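Veter two-arm bench kit: Set-up Guide
Section 4. Teaching the steamer task by remote control

Read section 3 first. Leader arms must be zeroed or none of the below will work right. Allow a full morning for your first go.

What you need
Both arms powered, grippers on. Leader arms plugged into the Orkia hub. Cooker, steamer basket, glass lid, buns, plate. Soft buns squash, so grip force matters more than speed here.

CAUTION: Cooker stays unplugged for all practice runs. Glass lid plus steam plus a new operator is a bad mix.

4.1 Set the grip force

1. Open the Grip tab. Set the limit to 80 for the lid. Dough needs far less, start at 2 and work up.
2. Close on a spare bun a few times by hand trigger. Dents? Back it off.
3. Save as a profile. Name it something you'll recognise in June.
4. Bring the wrist in slowly beside the lid and check the wrist view. You want to judge the gap to the glass from that view alone, becuase the head view won't help you once the hand is in the way.
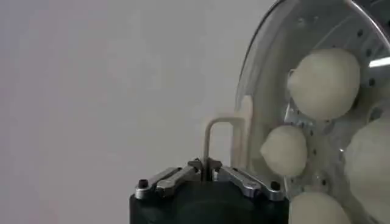
Chaturvedi wrote in to say the wrist view fooled them at first. Glass is hard to judge, they kept closing early, and what fixed it was practising the approach with the head view switched off until the distance felt normal. They also asked for a slower approach mode.

Slow mode now exists. Hold the left pedal. Half speed on both arms.

4.2 Lay out the bench

1. Cooker in the middle of the table, between the arms. Handles out to the sides.
2. Plate on the right arm's side. Lid gets parked on the left.
3. Run both arms to the near and far side of every item. If an elbow locks up, move the item, not the arm base.
4. Tape the corners of your layout if you have to pack up between sessions. 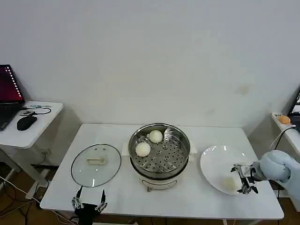 Small shifts between takes are good, a finger width or so each way. Big shifts are a new task, start a new folder.

NOTE: Don't lean on the table while recording. Shows up in the data as jitter.

4.3 Record a take

1. Arms to home. Wait for the tone.
2. Press Record. Count to yourself, one beat, then move.
3. Go in to the lid with the fingers open. Line up on the handle before you drop down.
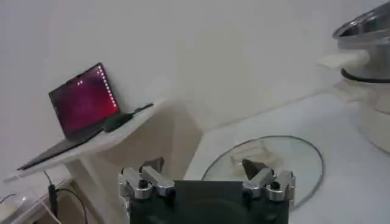
Keep the motion smooth and don't stop to think mid reach. The arm learns your pauses too. If you muff it, press Discard and go again, don't try to rescue it.

4. Grip, lift straight up, move across, set down, open. In that order every time.
5. Arms home. Press Stop. Takes over 300 seconds are dropped automaticaly.

CAUTION: Never reach over the table with the leader arms live. Foot off the pedal first, then hands in.

4.4 Check before you train

1. Play back every take in the viewer. All camera views, full length.
2. Bin any where the lid handle is out of the wrist view on the approach.

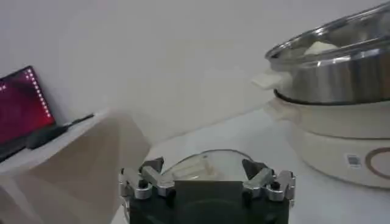
3. Export to the Jelamex trainer. Around 1,000 takes for the full task, fewer if you only want the lid part.
4. Back up the folder before training. The trainer overwrites the index file.

Trainer settings are in section 5.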